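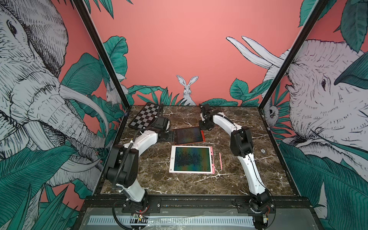 2022-08-08

Two-arm bench, Holham workshop. Notes so I can find my place next time, and for whoever has the evening slot after me.

Both bases came off the front rail this morning and went back on with the new plates. The old bolts had been done up unevenly and the left base rocked when the arm was stretched out. It doesn't now. The right one was fine but I changed it anyway so the two match. Torqued, marked with paint pen, checked again after an hour of running. No movement on the marks.

Cable conduit on the left arm is still looser than I'd like between elbow and base. It clears the table through the whole reach, so I have left it. Don't pull it tighter at the base end - it needs that slack when the shoulder goes right back. Proper clips are on the Pestelier order.

Reach test. Checkerboard in the back left corner, the orange-framed writing tablet next to it, the bigger pink and white one nearer the front with its stylus alongside. Left arm gets to the board without trouble. Right arm gets to the orange tablet but comes in over it at a steep angle, and the elbow is close to its limit by then. Might move the right base inwards by one hole. Try that before touching the software limits.

Stylus pick-up, right arm: 5 good out of 9. The misses were all the same, one finger touching down first and rolling the stylus away. I lowered the approach speed and it made no difference. Next thing to try is softer pads. Keltero sell a sheet of the stuff, or there may be an offcut in the Oosthuizen drawer.

Settings as left:
Left elbow offset 377
Right elbow offset unchanged from February
Control loop delay 700 microseconds, both arms

The log dropped out once during the left arm run and came back when I reseated the USB plug. Could be the lead, could be the hub. Swapped the lead. If it happens again, write down which arm was moving.

To do
- clips for the left conduit
- finger pads, right gripper
- right base in one hole, then repeat the reach test
- tidy the wiring on the small board by the left base
- clear the plastic film off the vent strip before any long run

Power off at the wall when finished, please. The switch on the supply leaves the fans going.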